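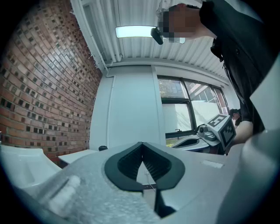

Playtesters wanted for Skodutance

Jutia is a small game studio in Stunham. We are now finishing Skodutance, an adventure game with one large open map, and we look for people who will play it before the release and tell us their opinion.

Each session takes 105 minutes. You will play alone, then answer a short questionnaire. We pay 70 dollars per session, and you can join up to 3 sessions.

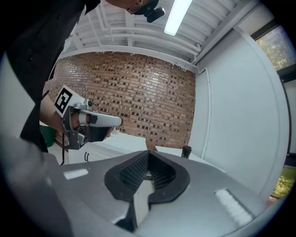 Who can apply

You should be 18 or older and play adventure games at least sometimes. Experience with our first game, Limsakul, is not needed.

Please write to Sakda Panyasiri at the studio before the end of April and mention the code 831.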